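Back from Mumcombe, and yes, I'm already planning to go again. We drove up in July, the whole crew in one car with 300 miles of road and way too many snacks, and if you've been reading this newsletter for a while you know my rule about road trips: we stop for pie. We stopped for pie twice!

Now, the place we stayed. I'd booked the Pavliuk, a small inn with 10 rooms right at the end of the main street, mostly on the strength of the porch. Check-in was slow (there was one person on the desk and a wedding party ahead of us) but the room was big, the beds were good, and the shower had the kind of pressure you stop expecting after a few nights in motels. Walls are thin on the street side. Ask for the back if you go to bed before midnight.

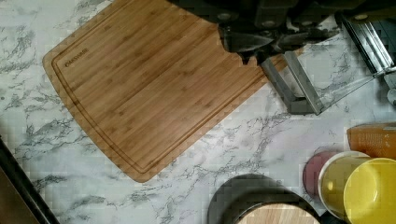 Zoia Yatsenko wrote in to say the back rooms have a catch too, which is the bakery next door firing up its fans at 4 a.m. She moved to the second floor on her last visit and slept fine, and she says the desk will swap you without any fuss if they have the space. Good to know, Zoia. We were on the second floor ourselves and I didn't hear a thing, although I could sleep through a parade.

Parking is the one real headache in Mumcombe. The inn has a tiny lot that fills by dinner, and after that you're circling. We ended up behind the old Komow theater, a seven-minute walk with bags, and it was fine going down and a lot less fun coming back up the hill. The theater is worth seeing, by the way. They do a little tour in the mornings, you get to stand on the stage, and the organ still works.
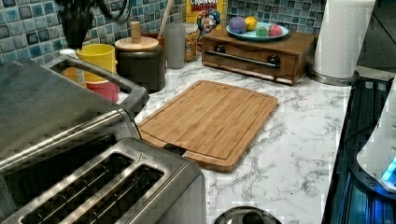
Breakfast is where I have opinions. The inn puts out coffee and fruit and that's it, so on the first morning we walked over to Sitik, which everybody in town told us to try, and we waited 52 minutes for a table. Was it worth it? The potato pancakes were, the eggs weren't. By the second morning I was ready to trade the whole lineup for a toaster with two long slots like that one and a loaf of the bakery's rye, and I'd have been on the trail an hour sooner. If you do go to Sitik, get there when they open and sit at the counter, where the food comes out faster.

The trail, then. It starts at the river bridge and climbs to a lookout at 1,422 feet, and the sign at the bottom calls it easy. I would like a word with whoever wrote that sign. The first mile is flat and shady and lovely, and then it just goes up, with loose rock in the last stretch. Bring real shoes. The view from the top is all river and farmland and we stayed up there so long that we missed the last lunch seating in town.

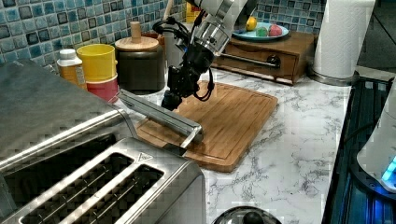
Demyd Yurchenko asked whether it can be done with kids, and added that his two are six and nine and complain on escalators. I'd say yes to the flat mile and back, with a swim at the bend where the bank is sandy. The nine-year-old could probably make the top if there's a bribe up there. Ours was gummy worms.

One more tip before I go: gas up before the turnoff. The only station in Mumcombe closes at six, and we rolled home on fumes with the AC off and everyone very quiet.

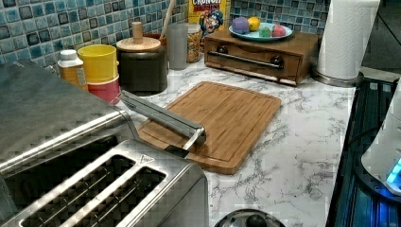 Danylo Lysenko
Travel Editor

Next month I'm headed to the coast with a tent I haven't put up in years, so send me your favorite campgrounds, especially the ones with hot showers. I'm also still collecting pie stops for the fall list. Tell me the town, the pie, and whether they take cards, and I'll get to as many as I can.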